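Share 165
Comments 2

Painted sky is finished at the Clanik toy exchange in Zedville

The toy exchange on Arruda Street in Zedville opened again in January after a break of two months. Families can again bring toys their children have stopped using and take other ones home. The exchange is run by the Clanik neighborhood association, which rents the ground floor of the old Sotidley shoe store.

The biggest change is in the color. Before the break all surfaces were gray and the light was weak, and several parents had asked for something more friendly. The association put aside 900 dollars for paint and brushes, and the work was given to Stepan Dovhaniuk, a sign painter who lives in the same neighborhood. He made his first drawings on wrapping paper and showed them to the children before he bought any paint. 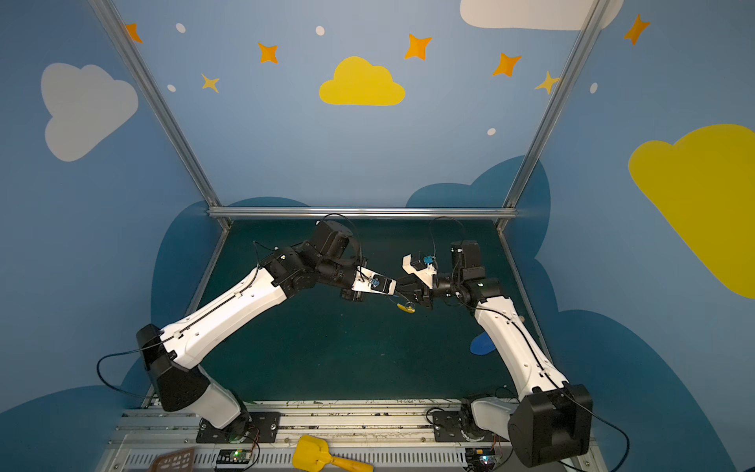

Dovhaniuk wanted a sky that does not decide between day and night. He said that children do not ask which of the two it is, so he saw no need to choose. For this reason the clouds and the stars share one sky blue background, and some of the clouds are yellow while others are white. The stars have four points and are orange and yellow, with small white dots scattered between them. The same yellow comes back in the toy shovel with the long handle, one of the sand toys that the exchange receives in large numbers every fall.

"I mixed the blue three times," Dovhaniuk said. "The first was too cold, the second was like a swimming pool. With the third one I was satisfied." He used a cardboard stencil for the stars, but the clouds he painted freely with a wide brush. The dots came last, and for these he used the wooden end of the brush.

The rules of the exchange are almost the same as before. A family may take as many toys as it brings, and sand and water toys do not need to be in a set. Kitchen tools for play are also accepted if they have no sharp edges. Soft toys must be washed at home first. Puzzles are taken only when all pieces are in the box – a point on which the association says it will be more strict this year. 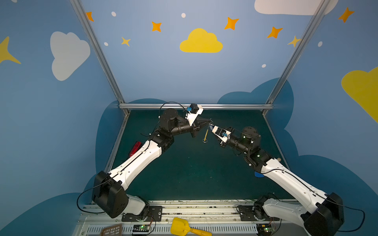

More than 100 families used the exchange last year, and the association expects that the number will grow. Most of them come in the late afternoon, after school. The association is now considering a second opening time in the morning for parents with babies, but this depends on how many people are willing to help at the door.

There is some paint left over. Dovhaniuk has offered to use it for the coat hooks in the entrance, and he would also like to paint a moon there. The children have been asked to bring drawings of it until the end of the month. The drawings can be left in the box next to the front door, with the name and age of the child on the back.

Related items
Arruda Street bus stop to get a new roof
Zedville library looks for picture books in other languages
Where to bring old bicycles in Clanik
Sotidley sign will stay over the door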